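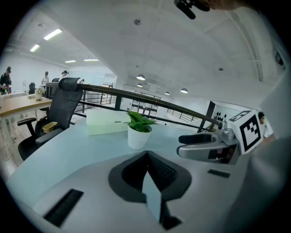 4. Filling the water tank and first watering

Read this section completely before you connect the Ulix watering unit to the power. The steps are for one pot. If you have the Raltora double tray, do steps 3 to 6 again for the second pot.

1. Take the tank out of the base by pulling it straight up. Do not turn it.

2. Rinse the tank with clean water. Do not use soap.

3. Push the spike into the soil, 2 inches from the stem of the plant. The holes of the spike must be completely under the soil.

4. Connect the thin hose to the spike and then to the outlet marked A. You will feel a small click at the outlet.

5. Fill the tank with 2,000 ml of water at room temperature. The water must stay below the MAX line.

6. Put the tank back in the base and press the button for three seconds. The light becomes green and the pump gives the first portion of 200 ml.

Note: For small pots please choose the low program (see section 5). The first portion is then smaller.

Note: The pump makes a humming sound during the first minute, while there is still air in the hose. This is normal.

CAUTION: Never run the pump with an empty tank. When less than 300 ml is left, the light becomes orange and you should refill on the same day.

CAUTION: Keep the power adapter higher than the tank, and never under a pot. Water can follow the cable down to the plug.

If you use liquid plant food, use only half of the amount written on its bottle, and rinse the hose every month. Thick plant food can block the spike. Spare spikes and the Clemow hose set can be ordered from the Wada service desk. Please have the serial number ready, it is printed under the base.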